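Section 4: Preparing yarn and winding the first cone

4.1 Before you start

The Uvdale hand winder is supplied with the main frame, crank handle, table clamp, tension unit, yarn guide and one plastic cone. Check that all parts are present before assembly. If a part is missing, quote the code on the base plate (model 1707) when you contact Banby.

The winder accepts wool, cotton, linen and most blends up to double knitting weight. Heavier yarns will pass through the guide but may stall at the tension discs. Do not wind wire, fishing line or elastic thread.

The maximum load is 100 g per cone. Divide larger skeins before winding.

4.2 Fixing the winder to the table

1. Choose a table with a straight edge and a top no more than 54 mm thick.
2. Place the frame with the clamp slot facing you.
3. Slide the clamp into the slot until it clicks.
4. Tighten the clamp screw by hand. Do not use pliers.
5. Fit the crank handle and turn it once in each direction. It should move freely.

Caution: the clamp pad can mark soft or waxed surfaces. Place a piece of felt between the pad and the table.

4.3 Preparing the skein

Yarn sold in skeins must be opened out before winding. Work in good light, particularly with dark colours.

1. Untwist the skein and let it hang as a single large loop.
2. Find the ties. Most mills use between two and four.
3. Hold the skein by one end and shake it gently to settle the strands.
4. Place the loop over the swift and open the arms until the yarn is held without stretching.
5. Cut the ties, starting with the one furthest from the yarn ends.

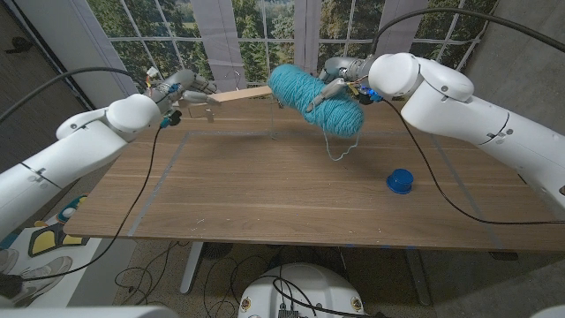

Photo: Pui-shan Yeh

Teal yarn in skein form, with a loose strand hanging from the underside. A strand of this kind may be a yarn end or a slack loop – trace it back a short way before cutting or pulling anything.

Note: if the strands cross between ties, turn the skein over and try again. Skeins are often placed on the swift inside out.

4.4 Threading and winding

1. Pass the free end through the yarn guide from back to front.
2. Draw it between the tension discs and up to the cone.
3. Tuck the end into the notch at the top of the cone.
4. Set the tension dial to 4 for wool, or one step lower for cotton.
5. Turn the handle clockwise at a slow, even speed.
6. Stop when the yarn reaches the raised line on the cone.

Caution: keep long hair, sleeves and jewellery clear of the gears. Do not guide the yarn with your fingers while the handle is turning.

4.5 If the yarn snags

Stop at once and turn the handle back half a turn. Free the strand at the swift, then take up the slack by hand. Do not raise the tension to pull a snag through – the yarn may break or cut into the layers below.

If the cone feels hard or its sides bulge, lower the tension by one step and rewind. Cleaning of the discs is covered in Section 5.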